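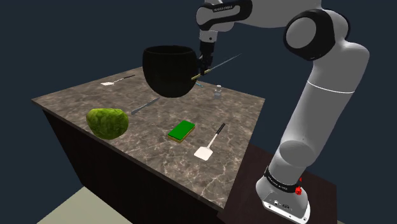
9/14/23
By Tomos Cadwaladr

I wanted to finish my comparison of grippers before the end of September, and I have almost managed it. The question is a small one. If I keep the same arm, the same counter and the same kitchen things in the simulator, how much does the hand alone change the result?

The arm is the Franka, because I know its limits well and my controller was already tuned for it. The counter is my usual marble one, with the sponge, the spatula, the knife and the black pot. The pot is the object I care about most. It is deep and round, its mouth is wide, and a two-finger hand has very little surface to hold.

I tried two hands. The first is the standard parallel one with short fingers. The second is a model which Trefor Landeg drew for me and which we call Woveck. It has longer fingers with a soft curve at the tip. Trefor thinks that long fingers are always better for kitchen objects. I was not so sure, and I am still not so sure.

Each hand had 500 attempts, divided between the objects, with the start positions changed a little every time. I counted a success only when the object stayed in the hand for 5 seconds after lifting.

With the sponge there was almost no difference. It is a kind object and it forgives a bad approach. With the spatula the short fingers were clearly better, as the handle is thin and lies flat, and the curved tips of the Woveck often pushed it along the counter before they closed. The knife gave a similar picture, but with more failures for both.

With the pot the result turned round. The long fingers reached further down over the rim and the pot swung less. The short fingers could lift it too, but when the wrist turned quickly the grip was lost. I lowered the wrist speed by 22 per cent and most of these losses disappeared. So a part of what I had called a gripper problem was a controller problem, and I should have looked there first.

A word about friction. My first runs used the default value for the finger pads, and this was much too generous. Everything stuck to everything. I repeated all of it with a lower value, which cost me two evenings, and the numbers I use here come only from the second set. If you compare hands in simulation, please write down your friction, or other people cannot do much with your results.

For the moment I keep the short fingers and the slower wrist. Trefor is already drawing a new version of the Woveck with flat tips, and I will put it through the same test when he sends me the file. The melon I leave for another post, as neither hand could open wide enough for it.

5 shares
2 comments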